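Home - Notebook - Projects - Supplies - Contact

7/26/21
Posted by Juniper Lindqvist
Filed under: Textiles bench / Wash trials

Second wash of the Trarnar cotton. The aim is to settle the load order before the Prarkdale samples arrive, so that both lots go through the same way.

Garments were sorted by color at the bench. The teal pieces stay separate from the undyed ones until we know how much dye they give up. Rutilio wants a white swatch pinned inside each dark load as a bleed check. Fine with me - the swatches are in the top drawer, cut and numbered.

Dry weight for the teal lot, 885 g. Leopoldo read the scale and I wrote it down. Tare was reset between lots, which was missed last time and made the first set of weights useless.

Pieces go in one at a time and get shaken out first. Anything knotted at the hem or sleeve is opened by hand before the door is closed. Knots hold detergent and the fabric inside them takes the dye unevenly, so a knotted piece can't be compared with the rest of its lot.
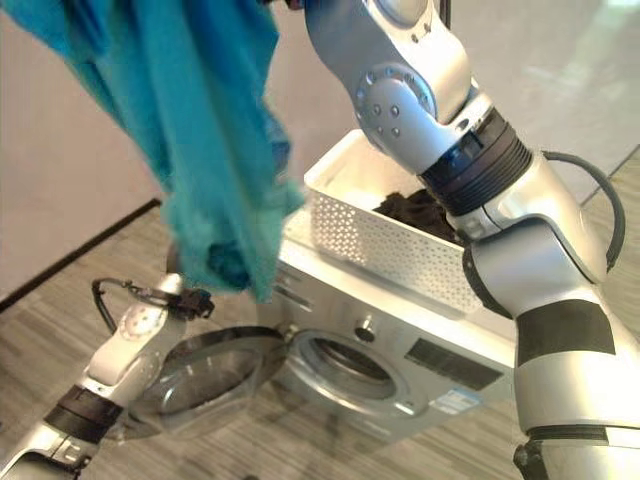

Fig. 1. Teal garment, lower end still gathered. Front loader with door open, white perforated basket.

Settings for the teal lot: cold, normal spin, 2 rinses. Detergent is the Sedlow liquid, half cap. Pichit asked for powder on the December batch and we had residue in the folds, so liquid until someone has a reason to change it.

Drying is flat on the racks, 4 pieces to a rack, no heat. Azucena will measure length and chest width when the pieces reach room condition and enter them on the shrinkage sheet. Measure from the marked points only - the seams move.

Open items:
- Door gasket needs wiping between color lots. Add to the bench card.
- Aguirre still owes us the fiber content for 3 of the garments. Hold those back from the hot wash.
- Basket liner has a snag on one side. Replace or go without.
- Swatch numbers on the sheet do not match the drawer after number 2. Rutilio to check.

Next entry after the shrinkage numbers are in.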